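Setting up your first Pavau node
Filed under: Server Room > Self-Hosting > Set-up Guides
April
By Bríd Scanlon, with corrections from Zulkifli Entili

This section takes you from a boxed node to a machine that answers when you speak to it. It assumes you have read the section on power, or at least own the section on power. If you are adding a node to a cluster that already works, stop and ask yourself why, then skip to Joining a cluster. 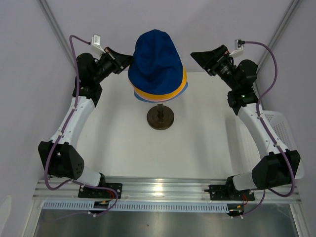
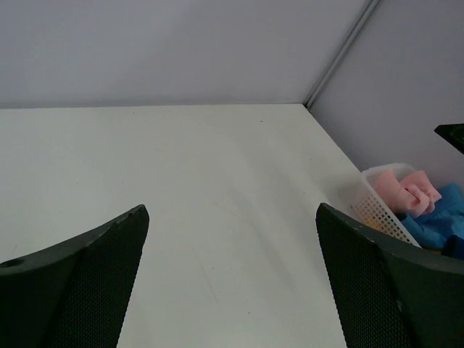
Before you start

You will need:

- one Pavau node with its power lead
- two network cables, one for data and one for management
- the join key from your Hevo console
- a laptop with a proper network socket, or the adaptor you lost last year
- 90 minutes, of which you will spend a good part looking at a progress bar

Caution: The node weighs more than it looks. Two people should lift it into the rack. If the second person offers to "just steady it", find a different second person.

Step 1. Fit the node

1.1 Fix the rails to the rack, front end first. The left and right rails are different and are marked L and R on the inside, where you can't read them once they're on.

1.2 Slide the node in until both catches click. One click means one catch.

1.3 Plug in the data cable (the blue port) and the management cable (the grey port). Leave the power lead out for now.

Note: The ports will accept each other's cables without complaint. A node wired the wrong way round starts up, shows a green light and talks to nothing at all. Zulkifli would like it known that he found this out at the Stanside site at four in the morning, and that the labels have been larger ever since.

Step 2. First start

2.1 Connect the power lead. The fans will run at full speed for a minute or so. They are testing themselves. You may wish to stand elsewhere.

2.2 Wait for the status light to turn from amber to slow green. Fast green is a different thing and is covered under When it goes wrong.

2.3 Connect your laptop to the management switch and open the set-up page at the address printed on the pull-out tab. The browser will warn you that the page can't be trusted. Check the fingerprint against the one on the tab, and carry on only if they match.

2.4 Set an administrator password. The page will refuse anything under 16 characters and anything containing the word Pavau, so there goes everyone's first idea.

Step 3. Joining a cluster

3.1 In the Hevo console, choose Machines, then Add, then Show key. The key is shown once. Copy it before admiring it.

3.2 Paste the key into the Join box on the set-up page. Watch for a stray space at the end, which counts as a character and will be treated as one.

3.3 Check that port 1487 is open in both directions between the new node and the others. Your firewall may say it is. Press Test anyway.

3.4 Press Join. The node copies the cluster settings, restarts, and reappears in the console under a name it has chosen for itself.

Caution: Don't pull the power during the copy. A half-joined node believes it is a member and the cluster believes it isn't, and you will have to wipe the node to settle the argument.

Step 4. Give it some work

4.1 Rename the node. Sundaram, our test cluster, still has three machines called "new", and we are in no position to lecture you.

4.2 Set a storage limit. The default is "all of it".

4.3 Run the sample job from the Jobs page. It should finish with the word Done and a list of timings. Save these somewhere: they are the first thing support will ask for.

When it goes wrong

Fast green light: the node has an address clash on the management side. Unplug the grey cable, wait for slow green, change the address of whatever else is using it, and plug the cable back in.

Error 153 on joining: the clocks disagree. Set the time server on the set-up page and try again with a new key, as the old one has been used up by the attempt. Yes, we have raised this.

No light: check the switch on the back of the power supply. It ships in the off position.

To start again from scratch, hold the recess button for ten seconds with a straightened paper clip. This erases the node's settings and everything stored on it.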